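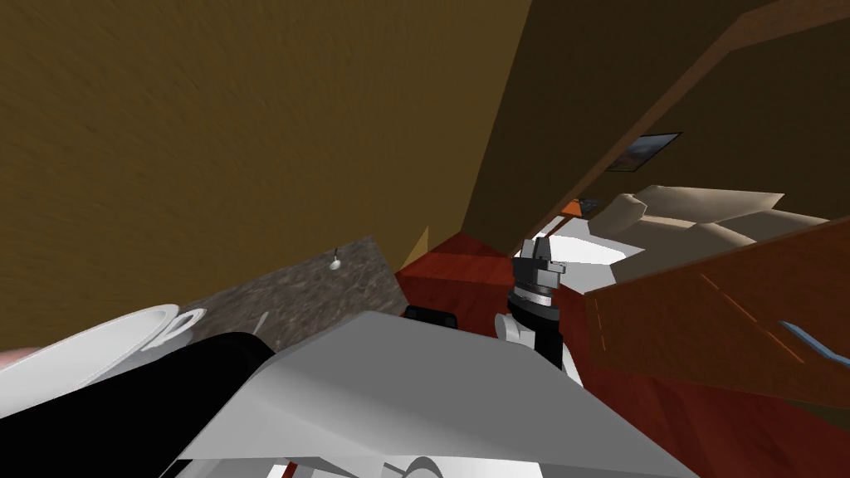

A simulated home, with the robot's gripper up near the cabinet and the stone countertop at left.

Household robots: your questions

Can a robot do my chores yet?
Some of them, some of the time! Picking up one cup from a clear bench is well within reach now. Tidying a whole kitchen after dinner, with sauce on everything and a tea towel over half of it, is still a big ask. I find that gap fascinating, and it's why I started Putik.

Why do you work in simulation so much?
You can try a job over and over without breaking a single plate. Our Pudevo test set has 2,088 practice runs in it, and 400 of those are kitchen jobs. Colour, lighting and furniture can all be changed in minutes (I get carried away with this part). 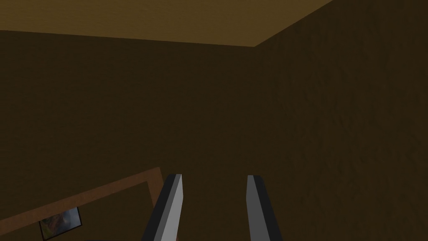 The catch is that a practice house is kinder than a real one. Cloth is hard to fake, and so are water and crumbs. A skill that looks great on screen still needs plenty of work before it's any use at your sink.

What's the hardest chore?
Laundry, for my money. A shirt has no fixed shape, so the robot has to work out what it's holding before it can fold anything. Dishes come second. Vacuuming was sorted out years ago, and I love mine.

Will shop floors get them first?
I think so. Shelves stay put and the boxes are mostly the same size.
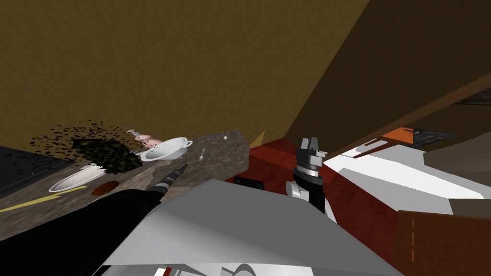
Mbali Kekana wrote in to say she'd be happy with a machine that only put the dishes away, even if it took all night. Me too, Mbali! Slow is fine when you're asleep.

When is the next update?
December, with new results for wiping and stacking.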